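Progress report to the Olesstead small grants desk, February
Project: Kitchen counter chores, can a machine do them yet?

Hi all,

Second report from me, and a longer one than last time, so get a coffee. You asked me to skip the charts and just say how it's going, what the money went on and whether I still think the idea is worth your while. I'll try to do it in that order, but I know myself and it'll wander.

Quick reminder for whoever is new at the desk (welcome!). The question you funded is a small one on purpose. Take a kitchen counter after somebody has unpacked the groceries and walked away. Can a robot arm put things where they belong? Fruit in the bowl, the board cleared, nothing knocked on the floor. No cooking, no knives, no dishwasher. I picked it because it's the chore everybody I talk to thinks must be solved already, and the people at the Juntunen grocery who agreed to let me hang around their prep counter thought so too, until I showed them some of the early runs.

Where we are

Most of the work this period happened in simulation. I know that sounds like a dodge, and one of your notes on the last report more or less said so (fair!). But simulated lemons don't bruise, and I can reset the counter in a blink instead of crawling under a table. I ran 187 full attempts at the fruit task. A full attempt means the arm starts from rest, has to pick up a piece of fruit, set it down in the right spot and let go without disturbing the rest. 126 of those came out the way I wanted. When I started I would have been thrilled with half, so I'm pretty pleased, but I wouldn't let it loose in your kitchen yet and I'd be nervous about mine.

The misses are more interesting than the hits, at least to me. The biggest pile of them comes from the approach. The arm gets to the lemon just fine and then comes down a touch too close on one side, nudges it, and the lemon rolls. Once a lemon is rolling the whole plan is out of date. Dorketa (that's the planning software, I named it after my old bicycle) used to just carry on and close the fingers on thin air, very politely, and then carry the thin air over to the bowl and put it down. I fixed that in two evenings. Now it looks again before it closes. It still gets fooled sometimes when the hand is blocking its own view, and that one isn't a two-evening fix.

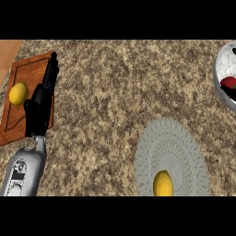

Simulated counter: one lemon on the cutting board beside the gripper, a second on the doily, fruit bowl at right.

I've grown fond of that counter layout because it packs in most of what makes the job hard. The speckled stone is murder on the vision side. All those tan and brown flecks give the edge finder something to be excited about everywhere, and it took a good while to get it to calm down. The board is easier, with a nice clear outline. Then there's the doily. I put it in almost as a joke, and it's been the most useful thing on the table! Openwork lace has no single color as far as the camera is concerned, it's a bit of pattern and a bit of gap, so early on the software kept deciding that pieces of it were separate objects and wanting to tidy them up. You laugh, but an arm that tugs on a doily with a lemon sitting on it has made two problems out of none.

And two lemons matter more than you'd think. With one lemon you can say "get the lemon" and go home. With two of them the machine has to know which one you mean, and people are hopeless at saying which. I asked a few of the Juntunen staff how they'd put it, and I got "the one over there," "the other one," and a finger pointing. So I've started writing the instructions by place, the lemon on the board, the lemon on the doily, and that works a lot better as long as nothing has been moved since the machine last checked.

The shop-floor bit

I spent 3 mornings at the Juntunen counter watching how people do it by hand, which was in the plan and which I'd been putting off out of shyness. So glad I went. They hardly look at the fruit. They feel for it, they slide it, they scoop it toward the bowl with the back of the hand while reaching for something else. I'd been building the whole thing around a neat pick and a neat place, and here were people doing the same job in a sweep. I've started a second version that's allowed to push things along the counter before it grabs. Too early for numbers. It's quicker when it works, and when it doesn't, well, more rolling lemons.

What the staff wanted to know was whether this would take their jobs, and I told them what I'll tell you. For this chore, at this speed, no. A person clears that counter while talking to a customer. The arm needs the counter to itself and takes its sweet time. Where I do see something in the next few years is the late shift, after closing, when slow doesn't bother anyone and the job is just to have things straight by the morning. That's a narrow slot, but it's a real one.

Money

Spending is inside what we agreed. Most of it was computer time, then the travel out to the shop, then a replacement power supply that I'm still a little sore about. I haven't touched the part set aside for the Brundumura test bench, and I'd like to carry that over into the next period if you're okay with it. The bench is booked, the slot just landed later than I'd hoped.

What's next

The bench, mainly. I want to take the version that looks before it closes and try it with an arm on a real counter with real fruit, because I fully expect it to do worse there and I'd like to know how much worse. Real lemons come in odd shapes and the light moves through the day. I'm going to keep the first round small, one board, one bowl, lemons only, and no lace until the plain counter goes well.

I also want to work on knowing when to stop. At the moment, if a grab fails, the arm tries again, and again, until I step in. A person gives it a couple of goes and then asks for help or leaves it. I'd like it to leave the fruit alone, back away and say so. It isn't glamorous but the Juntunen people brought it up before I did, and they're the ones who'd be living with it.

Two things I need from you. First, a yes or no on carrying over the bench money, ideally before I have to confirm the slot. Second, somebody asked last time for a demo at the desk. Happy to do it with the simulation on a laptop, any Monday after lunch suits me. Just let me know how many chairs to expect and whether your projector still turns everything green.

Thanks for sticking with the lemons. I'll send the run logs separately.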